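**Ticket:** Budget hold on second two-arm book cell
**Raised by:** Nhi Âu
**Assigned to:** Radka Gashi
**Status:** Open, waiting on supplier
**Priority:** Medium

**Problem as reported**

The purchase request for the second cell was bounced by finance. The quote from Kedum comes to 3,000 for the enclosure, rail and fittings, but the line in the equipment plan says 1,533. The arms are on a separate line and are not affected. The request can't be resubmitted until the two figures agree or the gap is explained in writing.

Second issue on the same ticket: the plan assumes the new cell will use the grippers we already stock. Operators on the first cell have logged slips on glossy hardcovers, so we need to know whether to buy the same fingers again before money is committed.

**Log**

**March 8, 2022, Nhi Âu**

Compared the plan line with the quote. The plan figure was copied from the November draft, which priced a bare rail and floor panel only. Walls, posts and wiring were left out. Kedum have quoted for the full enclosure as drawn, so the quote matches the drawing and the plan line is wrong.

Asked Kedum to split the quote into rail, panels and electrical. Asked Stidum for a price on panels alone, same dimensions, plain finish.

**Radka Gashi**

Please don't cut the side walls to close the gap. The coloured panels are part of the test conditions and the two cells have to match or we can't compare runs. Printed graphics on the panels can go if they are priced separately. Floor finish should stay as it is.

Reference for the current build is below, for whoever ends up checking the parts list.

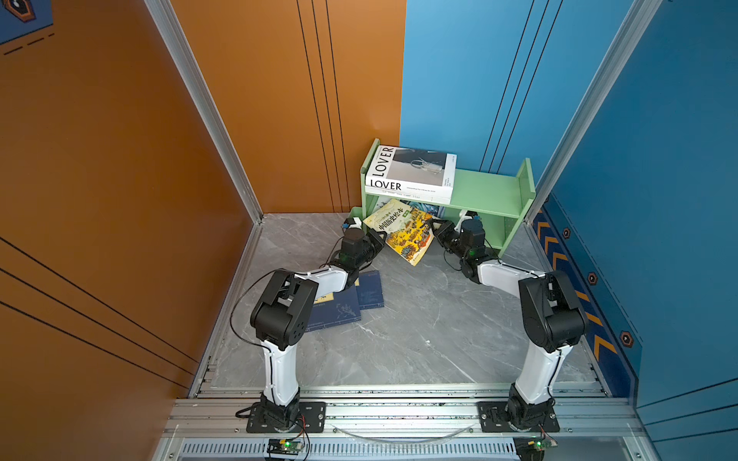
*First cell, both arms on the front rail, two-handed hold on a picture book at the lower shelf.*

Points for the parts list:

- Both arms sit on black mounting plates on the front rail. The plates are missing from the Kedum quote. Add two.
- The two small green boards in front of the rail are not in the quote either. We have one spare on the shelf, so buy one for the new cell plus one to keep the spare count up.
- Wiring at the boards is open. I want a cover on the new cell. Unex do one that fits the rail slot, price 40.
- Light green bookshelf: reorder the same one. Do not substitute a taller unit, the forearm reach into the lower compartment has been set for this height.

**Nhi Âu**

Added the plates, boards and cover. Revised request will be above the quote, not below it. Noted on the form.

On the grippers, went through the slip entries. All of them are single-arm lifts of a closed hardcover lying flat. None were recorded with an arm at each side of the book. Cause not confirmed. Possible causes, in the order I'd check them:

1. Finger pads worn. Not on the maintenance sheet, so no record of when they were last changed.
2. Grip force set too low after the last software update.
3. Fingers too narrow for the thicker books.

Only the third would need different parts. The first is a consumables cost and the second costs nothing.

**Radka Gashi**

Agreed. Fit new pads on both arms, leave the force setting alone, run 100 single-arm lifts with the glossy books. If slips continue, raise the force and repeat. Do not change both at once. Wipe the rail down while the cell is stopped, there is residue on it near the fixings.

Hold the gripper order until this is done. Cuervo will keep their price on the wider fingers to the end of the quarter, so there is no rush on that side.

**Nhi Âu**

Pads requested from stores. Kedum have acknowledged the split quote, no date given. Stidum can't match the panel colours without a sample, so one offcut of orange and one of blue will go to them by post.

**Actions outstanding**

| Item | Owner | State |
|---|---|---|
| Split quote from Kedum | Nhi | Chased |
| Panel price from Stidum | Nhi | Waiting on samples |
| Correct plan line, attach note for finance | Nhi | Draft |
| Pad change and lift test | Radka | Not started |
| Decision on wider fingers | Radka | Depends on test |
| Add pads to maintenance sheet | Radka | Not started |

Do not close this ticket when the quote arrives. The gripper decision is on the same approval.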